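Teaching the arms to clear up trash

Step 1. Set the bin first
I park it between the two arms, close enough that neither one has to stretch. Then I leave it alone for the whole session.

Step 2. Drive slowly
My first 7 demos were useless - I rushed every grab! Pick one piece, close the gripper, pause, then swing over to the bin. Crumpled wrappers are great practice (and a bit maddening). 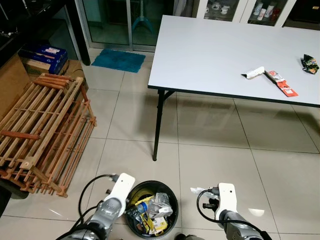 Step 3. Toss the bad takes
Viola and I recorded 86 runs on Thursday and dropped 19 of them. If you fumbled and regrabbed, delete it and go again.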